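抓取工作站二期预算怎么排,手爪、料箱、备件哪个先买

版块:设备采购与选型

楼主 灰箱子
周二例会上定下来的,二期的采购清单月底前要交。我把手上的情况写一下,请做过类似杂件分拣的各位帮忙看看钱该怎么分。
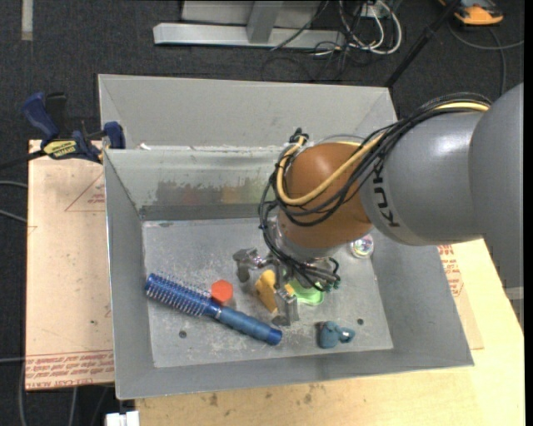 一期是KUKA的臂,手爪是多指的,线缆外走,沿着臂绕到手腕再下到手爪。料箱是灰色金属箱,两只挨着放,用条形夹夹在一起,底下是木台面。抓的东西很杂,毛刷、积木块、塑料小玩具、透明球,软硬形状都不一样,这是甲方要求的,不能只挑好抓的。

二期要做的事:
1. 工位从一个加到4个,节拍不变。
2. 手爪要不要换。现在这款是Toleck的,备用手指交期长。
3. 料箱要不要统一换新的。
4. 线缆管理重新做。

预算总额不方便说,可以说比例。领导的初稿是臂占七成,手爪一成半,剩下的全部打包叫“其他”。我觉得“其他”太少了,但是拿不出数据来说服他。请教各位。

2楼 焊点脱落
先说结论,七成给臂太高了。
你这种应用臂不是瓶颈。臂买回来十年都不一定坏,坏的全是末端的东西。我们那边三年换过两批手指,换过无数根线,臂一次没修过,只做保养。
另外“其他”不能打包写。打包写的后果是谁都可以来砍一刀,财务看到“其他”两个字第一反应就是压一半。拆开写,每一项有名字有型号,砍的人就要说理由。

3楼 northbay_w
同意拆开写。
线缆单独列一项,不要放在手爪里。你说线是外走的,绕过手腕那一段弯得最频繁,这一段迟早要换。建议做成分段的,手腕以下用接插件断开,坏了只换下面一段。初次投入高一点,停机时间能省很多。
问一下楼主,一期线坏过没有?

4楼 灰箱子(楼主)
回3楼,坏过,换过一次,停了两天。那两天里有一天半是在等线,真正换的时间不到半天。当时库里没有备件。

5楼 northbay_w
那就是数据。把这两天写进报告,按工位数乘上去。一台机器停两天领导不疼,四台轮流停他就疼了。

6楼 老余料
我唱个反调。
二期一下子加到4个工位,臂的比例本来就会上去,七成不算离谱。臂是一次性支出,走固定资产,批起来容易。手指、线、料箱是耗材,走运营费用,以后每年都可以报。你把耗材全塞进一次性预算里,等于拿好批的额度去买以后也能买的东西。
我的意见是臂按领导说的来,耗材只报第一年的量,后面走年度。

7楼 焊点脱落
回6楼,理论上对,实际上年度运营费用是最先被砍的。我们第二年的备件费直接归零,理由是“刚买的新设备怎么会要备件”。
能在项目里买的一定在项目里买。

8楼 老余料
那是你们单位的问题,不能当成通用经验。

9楼 焊点脱落
楼主自己判断吧,看他单位是哪一种。

10楼 灰箱子(楼主)
我们单位偏向7楼说的那种。运营费用每年都要重新解释一遍,去年连扎带都被问过。
固定资产那边确实好批,6楼说的也有道理。有没有办法把首批备件跟主设备一起走固定资产?

11楼 采购小秋
可以,我们就是这么做的。让供应商出一张整机配置单,“工作站含随机备件包”,备件包列附件,不单独开价。前提是合同里要写清楚备件包的内容,不然到货少东西没法追。
注意两点。一是随机备件一般有个上限,超过整机价一定比例审计会问,具体比例看你们自己的制度。二是备件包里不要放有保质期的东西,比如胶垫、吸盘,放两年就硬了。
报价可以找Lindau和Kinnunen两家都问一下,他们都愿意出整机配置单。Disov也做,但是他们喜欢把安装调试拆出来另算,比价的时候要加回去。

12楼 灰箱子(楼主)
感谢,这条很有用。Disov的报价我手上有,确实没含调试,我说怎么便宜那么多。

13楼 三号线末班
说一下料箱。
楼主问要不要换新的,我的看法是不用买贵的,但是要买一样的。4个工位如果料箱尺寸不一致,标定要做四遍,以后换人维护更乱。
金属箱用久了底面会有划痕,反光不均匀,对视觉有没有影响要看你的相机和光源。我们试过贴哑光膜,头一个月很好,后来边角翘起来被手指勾到,又撕了。现在的做法是箱子当耗材,定期整只换。
普通金属箱,我们上次买是230一只,多要几只也没有多少优惠。

14楼 northbay_w
230算贵了吧,餐饮用的那种份数盆便宜得多。

15楼 三号线末班
餐饮盆壁薄,手指压下去箱底会弹,抓扁的东西深度不准。我们用过,退回来了。230这种壁厚一些,而且底边有折边,夹具夹得住。

16楼 老余料
这个我同意13楼。箱子省不了几个钱,别在这里省。
另外固定方式要改。条形夹做试验没问题,夹得住也好调位置,四个工位天天换箱子就麻烦了,每次夹的位置都差一点。做个定位底座,两个销钉加一个快夹,找外协加工就行,图纸自己画。

17楼 灰箱子(楼主)
定位底座已经画了一版,准备用铝板。台面也考虑换型材架,木台面一期是现成的拿来用。

18楼 焊点脱落
型材架记得算地脚和调平。地面铺地毯的话要先揭开,架子压在地毯上,时间长了会沉,标定跟着漂。

19楼 灰箱子(楼主)
是地毯。这个没想到,记下了。地毯揭掉以后地面要不要处理还得问物业,也是一笔。

20楼 采购小秋
地面这一块不要放在设备预算里,属于场地改造,归口不一样,放进去会被退回来重写。我去年被退过两次。

21楼 夜班读数
手爪那一项没什么人说,我补一点。
多指的手爪抓杂件通用性好,缺点是贵,关节多,维护麻烦。如果你的物件里有一半以上是规则的块状物,可以考虑两种末端混配,两个工位用多指,两个工位用平行夹爪或吸盘,前面加一道分流。平行夹爪便宜很多,省下来的钱可以多备一套多指的整机当周转。
我们这边统计过,一套手指的更换周期是50天,按两班算。

22楼 老余料
混配我反对。四个工位两种末端,程序两套,备件两套,培训两套。前面再加分流,分流本身又要一套视觉。算下来省不了。
统一一种,坏了可以互相拆。

23楼 夜班读数
互相拆这个习惯不好,拆到最后四台都凑不齐一台能用的。

24楼 老余料
有周转件就不会拆到那一步。统一型号,一套周转可以给四台用。混配的话你要两套周转。

25楼 夜班读数
这点我承认,周转件的账是你说的对。但是透明球、圆的东西用多指抓也不稳,吸盘反而好用。看楼主物件比例。

26楼 灰箱子(楼主)
比例还没有统计,甲方给的清单很杂,规则块状的应该不到一半。吸盘对毛刷那类东西没办法,表面全是毛,柄上还有纹路。
目前倾向统一多指,备一套周转。21楼说的50天我想确认一下,是全部手指换一遍,还是只换指尖?

27楼 夜班读数
只换指尖和指尖垫片。关节部分我们是坏了再换,没有固定周期。你抓金属箱底的时候指尖刮到的次数多,周期可能比我们短。箱底有划痕的话说明已经在刮了。

28楼 灰箱子(楼主)
箱底划痕不少。那指尖垫片要多备。

29楼 三号线末班
顺便问一句楼主,节拍的验收怎么写的?二期预算里要留验收的钱,物件、人工、场地都算。我们做过一次连续抓取验收,合同写的是跑满一个班,最后记录是1914次,中间因为一个件卡在箱角停了一回,甲方要求重来,又多花了一天。

30楼 灰箱子(楼主)
合同里只写了“连续稳定运行”,没有写次数,也没有写卡件怎么算。

31楼 焊点脱落
赶紧补。“连续稳定”四个字能扯一年。写明次数、允许的人工干预次数、物件清单和摆放方式。

32楼 采购小秋
补充协议走起来也要时间,要改就跟设备合同一起改,别单独走。

33楼 灰箱子(楼主)
好的,这周就去谈。先把目前的想法贴一版,大家再挑毛病:

臂及控制柜:六成
手爪:一成半,四套在用,一套周转
线缆及接插件:半成,手腕以下分段,每工位备一根
料箱、定位底座、型材架:半成
指尖和垫片备件:半成,随整机配置单走
安装调试、标定、验收:一成

场地改造另报,不在里面。

34楼 northbay_w
线缆每工位备一根够了。接插件公母都要备,我们只备过公头。

35楼 老余料
手爪五套还放在一成半里,你按报价核一下。我估计不够,臂那边要再让一点。
调试一成偏少。四个工位之间要不要联动?要联动就再加。

36楼 灰箱子(楼主)
不联动,各跑各的,上位机只收数据。
手爪那边我按Toleck的老报价算的,刚好压线。新报价还没有来,交期也没有回复。

37楼 老余料
老报价不能用,等新的。没来之前先按上浮一些写。

38楼 夜班读数
Toleck回邮件慢,打电话快一点。问的时候把备用手指的交期一起问了,让他写进报价单。

39楼 灰箱子(楼主)
下午打过了,说周内给。收到以后我把表改一版再发上来。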